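Print this page
E-mail this page

About Skiltar

Skiltar is a small firm that repairs, restrings and catalogues costume jewellery for dealers, auction rooms and private owners. The work is done at one address, in three rooms, by a staff of 16. We also run short courses in restringing and record keeping, which take up two evenings a week in term time.

The firm does not buy or sell jewellery. Anything that comes in goes back to the person who sent it, or to an address they have given in writing. We do not value items for insurance, and our condition reports should not be used for that purpose. A report states what a piece is made of as far as can be told without damage, how it is held together, where it is worn, and what has been done to it.

How the work is divided

Intake covers unpacking, sorting and numbering. Most consignments come from house clearances and arrive mixed, with bracelets, chains, loose beads and broken fastenings in the same bag. Each consignment is kept apart from the others from the moment it is opened. Items are laid out on a cloth, grouped by type, and given a number made up of the consignment code and a running figure. Loose beads that plainly belong together are bagged under one number. Loose beads that do not are weighed by colour and entered as a single line.

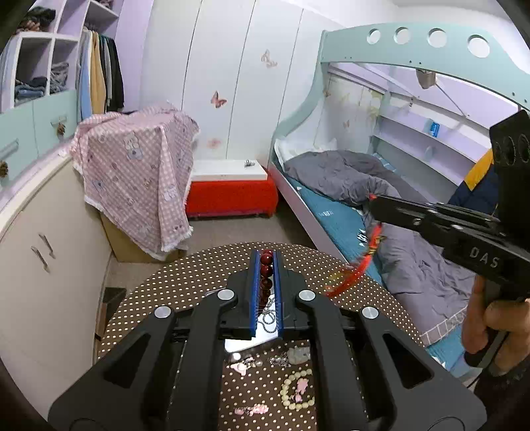

Maroon beads and a short silver chain, with a beaded bracelet on the cloth.

Repair covers restringing, replacement of jump rings and clasps, resetting of glued stones, and light cleaning. We use silk thread for knotted necklaces, coated wire for heavy glass, and elastic only where the piece was made on elastic. Knots are placed between beads where the original had them. If the original spacing cannot be worked out, the owner is asked before any cutting is done. Plated parts are not replated here. Work of that kind is sent to Moreira, who have handled our plating under the same terms since the firm began, and their charge is passed on without addition.

Records covers the catalogue itself. Every numbered item has an entry giving type, length or width in millimetres, materials, fastening, condition and any marks. Entries are made in Votetti, a record system set up for us and altered several times since. An owner may ask for entries as a printed list or as a spreadsheet file. We keep our copy for five years and then delete it, unless the owner has asked for it to be deleted sooner.

Terms used in our reports

"Sound" means that the piece can be worn as it is. "Weak" means that thread, wire or solder shows wear and should be replaced before the piece is worn. "Failed" means that it has already parted. "Incomplete" is used only where a part is known to be missing, for example an earring without its pair or a clasp with one half absent. Where we suspect a missing part but cannot show it, the report says "possibly incomplete" and gives the grounds.

Materials are named with the same care. "Pearl-like" covers any imitation pearl, whether glass or plastic, until it has been tested. "White metal" is used for any silver-coloured metal without a mark. Tests that leave a scratch or stain are made only with written consent. A refused test is noted on the report so that a later reader knows the entry rests on sight and weight alone. 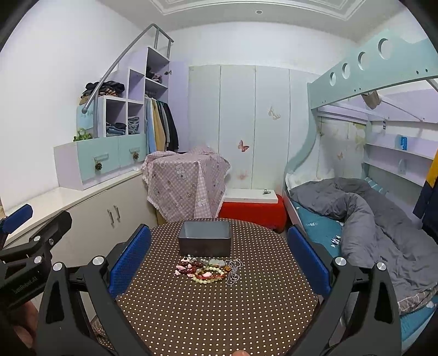

Nidia Arango
Head of Records

The catalogue was started on paper. The first ledger holds 1,258 entries, all of which have been copied across to the present system with their original numbers. Ledger numbers have no consignment code, so they are shown with the letter L in front. Owners who hold older reports from us can quote either form.

I took over Records when the second ledger was half full. The main fault I found was in the description of tangled lots. Chains that could not be separated at intake had been entered as one item, then entered again one by one after repair, so that the totals for a consignment could be well above what had come in. A tangled lot now receives one parent number, and each piece freed from it receives that number with a suffix. The parent entry is closed when the last piece has been recorded. If some part cannot be freed without cutting, the parent entry stays open until the owner has replied.

Entries are checked by a second person against the object, with the first person's text covered. Where the two differ in material or fastening, both readings are kept until the matter is settled. Differences in length of up to two millimetres are ignored for strung pieces, as thread stretches with handling. Checking adds a working day to most consignments and is included in the standard charge.

Courses

There are two courses. Restringing runs for eight evenings and covers single strands, graduated strands, knotting, crimping and the fitting of clasps. Record Keeping runs for four evenings and is meant for dealers and small museums. Each is limited to 16 places. Thread, needles and practice beads are supplied, and students may bring one piece of their own after the third evening. Neither course leads to a formal award. A letter of attendance can be sent on request.

The exercise sheets used in Record Keeping were written with Momesow, a small training firm, and may be copied for use within the student's own organisation. They may not be sold.

Sending work to us

Please write before sending anything. Tell us how many pieces there are, or the total weight if they are mixed, and whether any have been glued. Glued repairs take longer, and some adhesives cannot be removed without harm to plating or foil backs. We accept consignments of up to 2,000 pieces. Larger groups should be split by the owner before they are sent, with a list for each part.

Pack strung pieces flat. Do not use adhesive tape on beads or chains. Put earrings in pairs where the pairs are known. Boxes and cases are returned with the contents if they carry a maker's name, and otherwise only if the owner asks.

A written estimate follows intake, and no repair is begun until it has been accepted. Estimates stand for 60 days. Consignments left without instructions after that period are returned at the owner's cost.

Page last reviewed: Jun 25, 2024

Print this page
E-mail this page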